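I've been promising an update on the teaching bench since November, and Pacita has stopped asking nicely, so here it is. For anyone new to this newsletter: we're the little group at the back of the Zirkcombe building who spend our days showing a pair of robot arms how to do something by steering them through it by remote control, over and over, until there's enough of it recorded for the software to have a decent go at it alone. My name's on the bottom of the parts orders and I drive the arms three afternoons out of the week. I love it, I really do, even when my shoulders don't.

The job right now is sorting beside a conveyor. Things get picked up, things go in bins, and sometimes things travel along the belt from one arm's side to the other's. A kid could do it. Doing it through two hand controllers is a different story! Your own hand knows how far it is from the table without being told, and with the controllers you've got to work it out from the view, and for the first week or so you're either pinching thin air or pressing into the tabletop.

What saved me was the tape. Danilo Ambrosio laid out the table with painter's tape so we'd all be talking about the same spots, and once I had lines to look at I could finally judge where the gripper was headed. I mostly watch the wrist view when I'm close in, and the crossings slide up between the fingers as you come forward, which gives you a lovely feel for your speed.

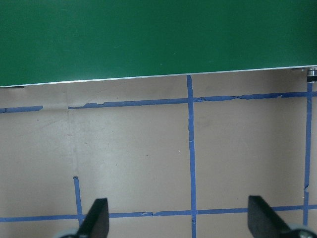 The wrist view, fingers open over the tape grid, with the green panel up ahead.

The tape does take a beating (look at those ragged bits!). I was all for peeling the whole lot up and starting over with a ruler, and Danilo talked me out of it. His view is that a real workplace has worn tape and scuffed paper, and if the arms only ever learn on a perfect table they'll fall to pieces on an ordinary one. I still think he just doesn't want to crawl around the table again. We've agreed to leave it alone until we finish this set, and then I get my ruler.

So, the set. The goal is 3,000 good runs, and a good run means start to finish with no do-overs in the middle. If you fumble a pick and recover, that stays in, and Ronaldo Umali would like everybody to please stop deleting those. He's the one who goes through the recordings, and he says the recoveries are worth more to him than the pretty ones. I had a hard time with that. When you've chased something across two squares and finally got hold of it, your first instinct is to make sure no one ever sees it. But he sat me down with a batch trained only on our tidy runs, and the arm missed its pick, carried on to the bin with nothing in its fingers, and opened them very politely over the liner. Point taken, Ronaldo.

A few things I've picked up that might help the new drivers. Go slower than feels natural on the way down and keep your normal speed everywhere else. Open the fingers before you move in, all the way, even for something tiny. And pick one way of approaching the bin and stick to it for the whole session! Normand Leclerc comes in from the side and I come straight down from above, and for a while we were mixing the two in the same batch, which left the poor thing hesitating halfway between us. We've settled on straight down for both arms. Normand was very gracious about it and has mentioned it only every day since.

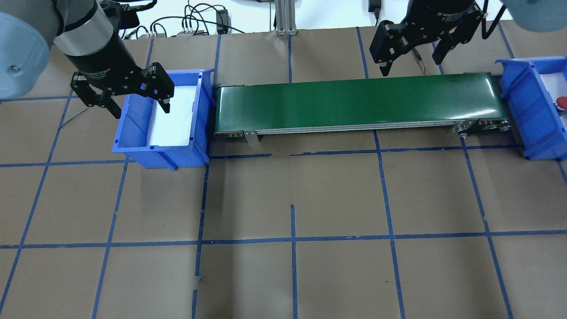
The other big change is that we've stopped splitting the arms between two people. We tried it for a while, one driver on the left and one on the right, and it was great fun and a complete mess, with a lot of "are you going?" and "no, you go" and both grippers stuck waiting at the belt. One driver with two controllers is harder to learn but the timing comes out so much better. Mark Anthony Castillo picked it up in an afternoon. It took me 8 sessions and I'm not bitter.

Sessions are shorter now too. We were doing long stretches and you could see in the recordings exactly where people got tired, because the moves went loopy and the drops got higher and higher. Now it's forty minutes and then you get up, walk to the kitchen, and let someone else have the chair. Please do get up, even if you're on a roll. I'm terrible at this myself.

We've got room for two more drivers on the early shift, which starts at 7. No experience needed, and gamers are welcome, though you'll have to unlearn a bit of flicking. Drop Pacita Catacutan a note if you'd like to try, and she'll find you a practice slot where nothing gets recorded and you can be as bad at it as I was. The coffee on the early shift is better, too, as Normand brings his own.

Recent items
Flimomeo controllers: which grip size should you ask for?
Pacita's shift calendar, and how to swap without upsetting anyone
What we learned from our visit to Mirkau
The Poojary workshop: notes and leftover questions
Ronaldo on labeling, part 6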